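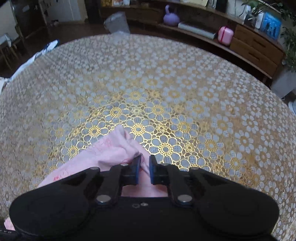
Plier du linge chez les gens, pas au labo

Je vais me faire des ennemis, tant pis. Depuis que je lis des articles sur la manipulation robotique, on me montre la même table : grise, mate, vide, avec un carré de tissu uni posé pile au milieu. Et des taux de réussite superbes, forcément !

Alors je défends l'autre école, celle des pinces tenues à la main. On prend la pince, on va chez quelqu'un, on plie son linge sur sa table, et le modèle apprend à partir de ce que la pince a vu. Pas de bras à transporter, pas de téléopération avec son petit retard agaçant (ceux qui ont essayé comprendront). Une nappe à fleurs dorées qui brille par endroits, un tissu rose tout chiffonné avec des dessins rouges dessus -- voilà ce que j'appelle des données. Le jour où un robot devra plier quelque chose dans une vraie salle à manger, il aura ce genre de motif sous les doigts, et je préfère qu'il en ait déjà croisé.
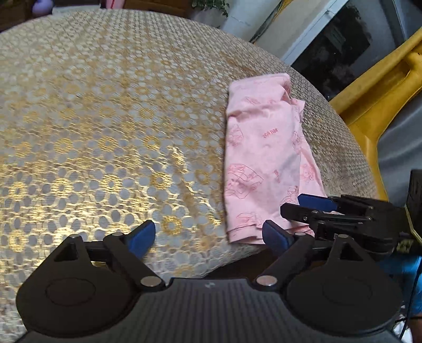

On m'oppose toujours le jeu Netham, que j'aime bien d'ailleurs : 186 démonstrations très propres, même éclairage, même serviette. La politique Hsieh entraînée dessus plie à merveille... la serviette de Netham. Chez Esow, ils ont pris le parti inverse, à peu près 40 démonstrations par logement, dans six logements, avec deux pinces et beaucoup de désordre. Sur le tissu de référence leur score est moins bon, et je l'admets volontiers. Mais dès qu'on change de table, la courbe ne s'écroule pas, et pour moi c'est celle-là qu'il faut regarder.

Tout n'est pas rose non plus. La main humaine triche : elle sent que le tissu glisse, elle corrige sans y penser, et rien de cela ne passe dans les images. Quand les deux pinces travaillent tout près l'une de l'autre, on obtient aussi des gestes qu'aucune paire de bras ne saura refaire sans se cogner. L'outil Neten filtre une partie de ces trajectoires après coup, un peu brutalement à mon goût -- il jette des plis très corrects.

Je continue quand même à parier sur les salles à manger. Si vous avez des résultats qui disent le contraire, avec plus d'une nappe s'il vous plaît, envoyez-les-moi, je les lirai en mai.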